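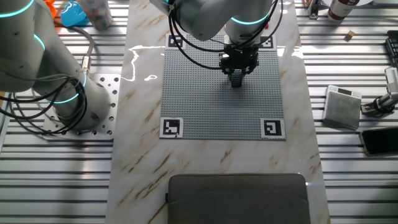

4. Fitting the Worngate tabletop

Read this section through before you lift the top. The marble-patterned board is heavy, and two people are needed to move it.

4.1 Before you start

1. Check that the leg frame is level in both directions.
2. Wipe the top rails and let them dry.
3. Lay the felt strips (bag 10) along the rails, sticky side down.

Note: If the strips are missing, order part 1474 from the spares desk. Do not use foam tape in their place.

4.2 Placing the top

1. Stand the board on its long edge beside the frame.
2. Lower it onto the rails together, keeping fingers clear of the underside.
3. Slide it until the overhang is 21 mm at each end.
4. Fit the screws from below by hand. Tighten them a half turn past snug.

CAUTION: Do not use a power driver. The threaded inserts can pull out of the board.
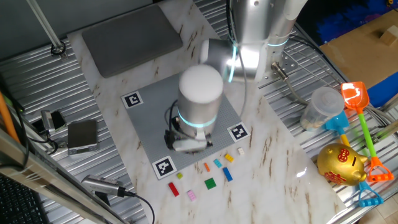
4.3 Care of the surface

1. Wait overnight before loading the table.
2. Clean with a damp cloth and mild soap. Dry at once.
3. Put a baseplate, board or mat under anything with a rough or studded underside.
4. Lift things that stand on the top. Dragging them leaves marks in the finish.
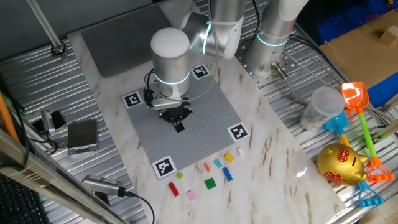

4.4 Checking the screws

Check all screws after the first month, then each October. For a replacement insert, write to Brigitta Oberholzer at the spares desk and quote drawing 219.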